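Gronow 723 Jointing Strip
Product code: 1836
Manufacturer: Drustico

The Gronow 723 is a flexible jointing strip for worktops, wall panels and shelving. It fills narrow gaps between fixed boards and allows for small seasonal movement. Supplied in 2000 mm lengths, 2 per pack. 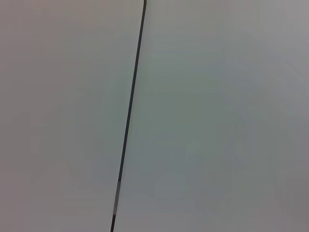 Cut to length with a sharp knife. Clean both edges and leave to dry before fitting. Press in by hand, starting from the wall end. Do not stretch.

Not suitable for floors or outdoor use. For wider gaps, see Fodness.

Colour: charcoal
Fixing: push fit, no adhesive
Delivery: from stock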